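Clalwood library gets hand gripper back after insert swap

The hand-held gripper used at the Clalwood reading room is working again after new ribbed inserts went on Tuesday, Muvavton said.

Reiko Hirose, who maintains the tool, replaced both purple inserts and retightened the jaw plates. The old pair had done 229 hours. She will check the screws again after 65 hours of use.

"The left side had worked itself crooked, so it was pinching unevenly," Hirose said. The swap took about 57 minutes. 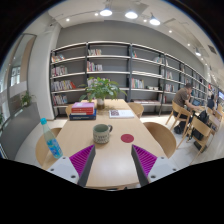
Next service

Wada will supply five spare pairs in September. The Fliltside tool gets the same inserts then.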